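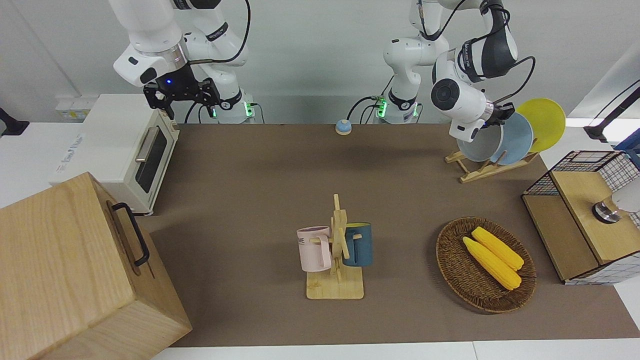
Dish rack at the right, one gripper reaching toward it.

I want to make the case for eating dinner at the table, every night, even when dinner is toast. I'm three months into doing it and I can't stop telling people how much I like it!

For years our table in Flosmont was a shelf with legs. Mail lived there, and so did a sewing machine, and we ate on the couch with plates on our knees. Then we were all home all the time, and one evening I cleared the thing off just to have somewhere different to sit. We talked for an hour. We had soup, and I burned the bread, and it was the best meal of the month.

I know the usual argument for family dinner, the one about grades and vocabulary, and I don't care much about it. I like the table because it makes plain food feel like enough. Corn with butter and salt is a snack on the couch. Put it in the middle of a table, where everyone has to reach for it, and it's supper — a good one, too.
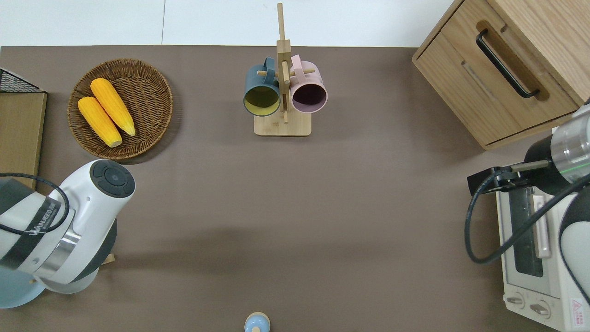 The other thing I love is how slow it gets. You have to ask for the salt. Somebody gets up for water and comes back with a story they forgot to tell you. My youngest now explains the rules of a card game called Flivix nearly every night, and I still don't follow them, and I look forward to it anyway.

People tell me they don't have the room. Our first apartment was 600 square feet and we had a folding table that pinched your fingers (I have the scar), and I wish we'd used it more. Others say they work late. Fine, eat at nine! Eat cereal at nine, sitting across from someone, with the phone in another room.

I do hope we keep this up in September, when there may be practices and rides and meetings again. I've already told everyone the sewing machine is staying in the closet. The mail is harder — there's a stack of it by my elbow right now, and I'm moving it before supper.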